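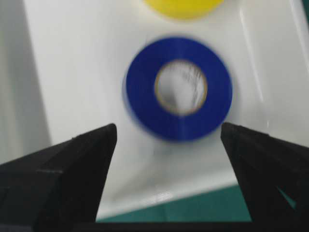 Thursday - masking and varnish, second batch of frames

Started at 8:15. Shop was at 71 F by the wall thermometer, a bit warm for the Teruvard varnish but inside what the can says. Left the side door shut to keep the dust down and ran the extractor until nine, then switched it off before opening anything.

Job is the Fokitthorpe order, window frames for the reading room. Batch one went out last week. Batch two is four frames, all the tall pattern with the arched top rail. Glass is already in, so every pane has to be masked on both faces before finish goes on.

Masking

Used blue tape on all the glass this time. On batch one I used the cream tape from the drawer and it left a line of adhesive on the lower panes that took most of an afternoon to get off with mineral spirits and a plastic blade. The blue came away clean on the test pane after two days, so I'm sticking with it.

Set the tape back from the wood by the thickness of a business card so the varnish laps onto the glass a little and seals the joint. Pressed the edge down with the back of a fingernail, then went over it again with the plastic blade. The arched heads are slow. Short pieces, overlapped, then trimmed with a fresh knife blade. Tried one long piece bent round the curve and it puckered on the inside edge, pulled it off.

Frame 3 has a chip in the putty at the lower left pane, outside face. Filled it and left the tape off that corner until it skins over. Do not varnish that corner with the rest.

Sanding

320 grit by hand, with the grain, only enough to knock the nibs off the sealer coat. Vacuumed, then a tack cloth. Went through to bare wood on the sill of frame 2, a patch the size of a thumbprint. Touched in with sealer at 10:40 and gave it until after lunch.

First coat

Thinned 14 percent by volume. Batch one was at ten and dragged on the wide rails. Much better today, though it wants watching on the vertical stiles, where it sagged once under the hinge mortise on frame 1. Caught it with the tip of the brush.

Brush was the older Harahap two-inch. The new one from Itell is still shedding bristles, washed it twice more and hung it up. If it sheds again it goes in the glue jar.

Varnish used came to 173 ml for all of them, outside faces only. Going by that, what is left in the can should do the inside faces and a second coat all over, but not a third. Order another can before the weekend.

Checked at 3:30. Outside faces still tacky at the bottom rails, dry to a light touch at the top. Didn't turn them.

To do
Turn frames in the morning, inside faces first thing
Finish masking frame 3 corner when the putty has skinned
Pull tape while the last coat is still slightly soft - score the edge first
Measure the hinge mortises on frame 4 again, the top one looks shallow against the drawing
Empty the rag bin outside, rags laid flat on the rack, not balled up
Ask Fokitthorpe if they want the brass stays fitted here or sent loose in the crate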